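Foro Cuentas Claras > Ahorro y deudas > Cursos y formación

Tema: ¿Merece la pena el curso de presupuesto de Tainá Lins?

marcelina_v
Hola a todos. Llevo un tiempo intentando poner orden en mis gastos y una compañera me ha pasado el enlace del curso de presupuesto doméstico de Tainá Lins, el que se da a través de Esness. Son 32 lecciones cortas y dos sesiones en directo. Tengo una tarjeta con saldo pendiente y un préstamo pequeño del coche, nada dramático, pero a fin de mes no sé dónde se ha ido el dinero. ¿Alguien lo ha hecho?

rodaballo77
Lo hice en abril. La primera parte es apuntar gastos durante un mes entero, sin cambiar nada. Se hace pesado. La segunda es repartir el sueldo en partidas el mismo día que entra. A mí esa me sirvió: dejé de pagar la tarjeta a plazos y ahora la liquido completa.

La parte de impuestos es floja. Si eres autónomo se queda corta, te explica qué gastos se deducen en general y poco más.
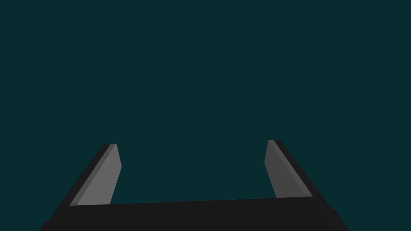
marcelina_v
¿Hace falta comprar la plantilla aparte o viene con el curso?

rodaballo77
Viene con el curso. Es una hoja de cálculo con una pestaña por mes y otra para las deudas. La versión de pago que anuncian es la misma con gráficos.

Pilar_Tratandale
Voy a llevar la contraria. Yo lo dejé a la mitad. Todo lo que cuenta está en cualquier libro de la biblioteca, y las sesiones en directo fueron una hora de testimonios de antiguos alumnos diciendo lo bien que les va. De mi duda sobre la hipoteca variable no se habló, y eso que la mandé por escrito antes.

En Tratandale tenemos un grupo de ahorro que se reúne en el centro cívico y es gratis. Cada uno lleva sus números y los repasamos entre varios. Aprendí más ahí en dos tardes.

gonzalo_medio
Pilar, no estoy de acuerdo. Que esté en los libros no quiere decir que uno lo haga. Yo había leído bastante sobre el tema y seguía igual. Lo que me funcionó fue tener una tarea cada semana y que alguien me la corrigiera.

Lo de los testimonios sí, es verdad, sobran. Pero esas sesiones son voluntarias.

Pilar_Tratandale
Si necesitas que te corrijan la tarea, me parece bien. Lo que digo es que con deuda en la tarjeta, lo primero es pagar la tarjeta y no un curso. Cada mes que pasa le están cobrando intereses.

rodaballo77
Ahí tienes razón. Marcelina, ¿qué interés te cobran?

marcelina_v
Tengo que mirarlo. La tarjeta es de Favari y en el extracto aparece el TIN en una línea y la TAE en otra, nunca me he fijado en cuál es cuál.

gonzalo_medio
La que tienes que comparar es la TAE, incluye comisiones. Llama y pregunta también si puedes pasar de pago aplazado a pago total a fin de mes. A mi hermano se lo cambiaron por teléfono, aunque el saldo que ya arrastraba lo tuvo que seguir pagando aparte.

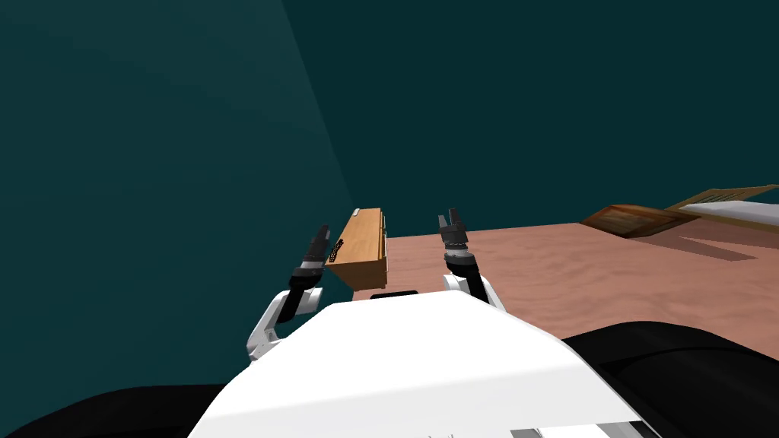
Resumen de opciones (mensaje editado por el moderador)

medeiros_mod
Junto lo que se ha dicho hasta ahora, que este tema sale a menudo:

1. Mirar la TAE de la tarjeta y subir la cuota mensual todo lo que se pueda antes de gastar en formación.
2. Apuntar gastos un mes. Vale una libreta.
3. Si después de eso sigues queriendo el curso, Esness devuelve hasta 100 euros si lo dejas en las primeras dos semanas. Leed las condiciones, hay que pedirlo por correo.
4. Grupos locales gratuitos, como el que comenta Pilar.

Por favor, no pongáis enlaces de afiliado. He borrado uno.

rodaballo77
Sobre el punto 3: a mí me lo devolvieron en otro curso suyo, tardaron pero lo hicieron. Guardad el justificante de pago.

Pilar_Tratandale
Yo no llegué a pedirlo, se me pasó el plazo. Así que también es culpa mía.

marcelina_v
Ya he encontrado el extracto. La TAE es bastante más alta de lo que pensaba. Voy a llamar mañana por la mañana a Favari para cambiar la forma de pago y de momento dejo el curso. Empiezo con la libreta - si en un mes no me aclaro, me lo vuelvo a plantear.

gonzalo_medio
Buen plan. Apunta también los pagos anuales, el seguro del coche y esas cosas, divididos entre doce. Son los que descuadran el presupuesto cuando llegan.

marcelina_v
El seguro me toca en otoño, lo añado. Gracias a los tres.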